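Ticket 315: Gripper stops responding when the hand is powered up
Opened by: Glória Simões
Site: Henthorpe, demo room
Status: open, waiting on Sudari

Hi Angus, me again! Writing this up while it's fresh, as the visitors from McKinnon come through on 19 Oct 2021 and I'd love to have both stations going for them.

So the two-finger gripper was fine on its own for the whole warm-up. I ran the open and close cycle 115 times with no complaints. Then I powered up the hand for the second half of the demo and the gripper went deaf — no error on the panel, it just sat there ignoring every command. Power cycling brought it back for 19 cycles and then the same thing again.

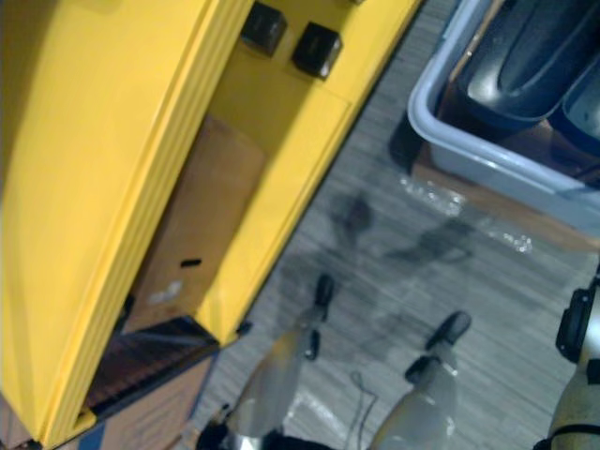 Gripper open, pointing toward the gap between the yellow housing and the tub.

What I've tried so far:
Swapped the network cable. No change.
Reseated the connector at the gripper base (fiddly, I lost a fingernail). No change.
Went back to the June settings file. The fault takes longer to show up but it still does.
Ran the gripper with the hand switched off at the wall. Perfect, 350 cycles, I got bored before it did.

That last one makes me think they're fighting over the same address, or the supply is sagging when the hand wakes up. I don't have a meter here that logs, so I can't tell you which.
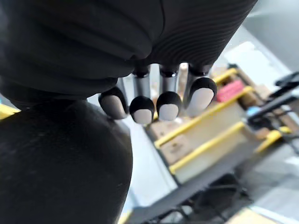
The hand itself is happy through all of this, by the way. All its fingers report in and the self-test passes every time, even while the gripper is ignoring me.

If we can't fix it before the visit I'll show them one after the other with a coffee break in between, but the handover demo is the bit they asked for by name, so please try!

Reply from Angus Tawhiri:
Sounds like the address to me. Set the gripper to manual in Gevden, restart both, and send me the log from startup.

Glória Simões:
Done, log attached. It's on cycle 19 and still moving — leaving it running over lunch.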